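HAVERFORD, January 11, 2018 – Lorko Hotels has signed a management agreement with Storkbridge Property for a 116-room hotel in central Haverford. The property will operate as Lorko Haverford and is scheduled to open in September. Financial terms of the agreement were not disclosed.

The building is a former insurance office on the east side of the station square. Storkbridge acquired it vacant and has completed structural work on the lower floors. Conversion of the upper floors is under way, with guest room fit-out to follow in the spring.

Guest rooms will be offered in two categories, standard and extended stay. Extended stay rooms include a kitchenette, a work surface and additional closet space. All rooms will have individually controlled heating and cooling, blackout shades and wired as well as wireless internet access. Two meeting rooms on the ground floor can be combined to seat 100 people in theater layout.

"The room mix reflects demand from project teams and contract staff who stay in the city for several weeks at a time," said Wenche Tangen, director of development at Lorko Hotels. "The extended stay rooms are grouped on the top floors and have a separate housekeeping schedule."

Breakfast will be included in all room rates. Food and beverage services will be run by Grultura, a contract caterer that already supplies other Lorko properties. The ground-floor restaurant will serve breakfast and dinner daily and will be open to non-residents in the evening.

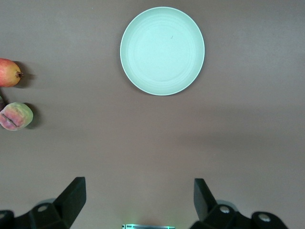
A pale green plate and fruit.

Eilif Lundgren has been appointed general manager. He joins from the company's regional operations office, where he was responsible for opening procedures and staff training. Recruitment for front office, maintenance and housekeeping positions will begin before the summer.

"Handover of the guest floors will take place in stages, which allows the operator to test systems before the full building is released," said Alvar Dahlgren, project manager at Storkbridge Property.

Reservations will open once the opening date has been confirmed. Group and corporate rate requests can be submitted now through the Lorko central sales office.

Media contact: Lovisa Rønning, Corporate Communications, Lorko Hotels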